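Forum > Robot Learning > Data Collection
Home | New Posts | Members | Search

Sim demos for the mug task, how many is enough?

rumum_dev: Collecting in the simulated kitchen, arm going for the mug by the coffee machine.
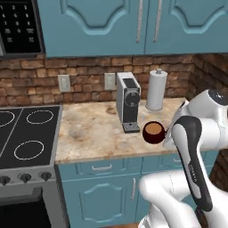 I have 353 demos so far and planned to stop at 524. Kitchen layout changes every episode, start pose doesn't.

lilirdale: I'd stop now and vary the start pose. More of the same won't help.

charpentier3: Disagree. I trained on 524, then 793, and the bigger set did better.

lilirdale: Same start pose in both?

charpentier3: No, I randomized it.

rumum_dev: OK, randomizing from 354 on.

Contact Singate Forums | Back to top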